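# Voyle, the two-arm planner

I've been writing motion software for pairs of arms for longer than I care to admit, and Voyle is the bit I'm proudest of. It's a planning and control package for two arms that have to share one object. You give it a description of the cell and the thing being held, plus where you'd like it to end up, and it gives you paths for both arms that respect each other. That's the short version. The longer version is below, with my usual wandering about.

If you've already got Perna running (our camera and perception package), you can skip the first section, as you'll know most of it.

## What you get

Voyle comes as a single download with three parts that talk to each other:

- **the planner**, which works out paths for both arms together
- **the follower**, which runs those paths and keeps correcting as it goes
- **Flivley**, the little desktop tool for drawing your cell, marking keep-out zones and playing plans back before anything moves

Flivley started as something I knocked up on a Saturday so I could see why my plans kept failing, and now it's the part people write to me about most! You can scrub a plan back and forth, colour it by speed, and click on any point to see which joint was closest to its limit. There's also a notes box. I use it constantly (mostly to be rude about my own start poses).

## Shared holds

Most planners I've used treat two arms as two separate problems and then check at the end that they don't bump. Fine if each arm is minding its own business. Once both grippers are closed on the same object, though, every movement of one is a movement of the other, and a small disagreement between them goes straight into the object or the wrists.

Voyle has a proper type for this, called a shared hold. You tell it where each gripper has the object and how much give you're prepared to allow, and from then on the planner moves the object and works the arms out from that. The follower then plans at 300 points along the path and checks the gap between the two grippers at every one of them. If the gap drifts outside your limit it slows both arms together, and if it keeps drifting it stops them together. Slowing only one was my first attempt. I don't recommend it.

Awkward shapes are where it earns its keep. A straight bar is easy enough, but anything with a bend sweeps out a much bigger space than you'd guess from looking at the grippers, and the middle of it is nowhere near either hand. So you can load the object as a mesh, or trace it in Flivley as a chain of fat line segments. Tracing is quicker and I nearly always do that. 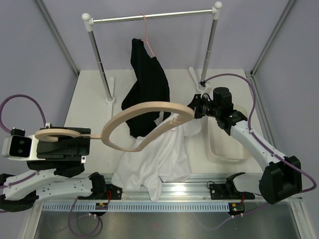

*Equipment pages, issue 2, p. 85*

A long curved piece held at both ends, with a clothes rail standing behind it and cloth on the table, is just the sort of setup I mean. The curve has to be part of the collision model from one tip to the other, the rail and its poles go in as fixed shapes, and the hanging garment gets what I call a soft zone: the planner would like to stay out of it, but you decide how badly. Cloth lying on the table can have one too, with its own setting. Bins I'd put in as solid boxes, even the flimsy plastic ones, and I'd be generous with the sides.

Don't forget the cables, either. Flivley lets you draw a cable as a loose sleeve that follows a wrist, and the planner will then avoid poses that wind it up. It's a rough model and it can't tell you how a real cable will sag, but it has got rid of most of the silly twists for me.

## Using what the cameras see

Voyle doesn't do its own seeing. It takes poses and outlines from whatever you've got, and Perna is the one I've tested hardest, for obvious reasons. You can feed it a fixed camera, wrist cameras, or all of them, and each source carries its own confidence so that a half-hidden view doesn't drag a good one off course. When one view goes missing the follower carries on with the others and flags it in the log.

Soft things are still hard, I won't pretend otherwise. Perna's outline of a crumpled garment is a decent hint at where cloth is, and a poor hint at which bit is a sleeve. I'd plan round it with a wide margin and leave the clever stuff to your own task code.

## What it needs

- Linux, with a wired connection to both arm controllers
- controllers that accept joint targets at a steady rate (Voyle sends at 1000 Hz, and will drop lower if you ask)
- a calibrated position for each arm base in one shared frame
- a mouse with a wheel for Flivley, trust me

There's a driver template in the download if your arms aren't on the supported list. Mirjam Bakker wrote the guide that goes with it and it's far better than my old one, with proper diagrams and everything.

## Versions and prices

The planner and Flivley are free for teaching and for tinkering at home. For paid work you'll want a licence for each cell, which covers both arms and includes the follower. Ulta is the bigger bundle: Voyle, Perna and the recording tools in one installer, with a shared settings file so you only describe your cell once (I wish I'd done that from the start).

The next release is down for September. It'll have regrasping within a shared hold, so one arm can let go and take a new grip while the other keeps the object still, and a less ugly timeline in Flivley. If you've got an odd-shaped object that your current planner hates, send me the mesh and your cell file through the contact form and I'll happily have a go at it.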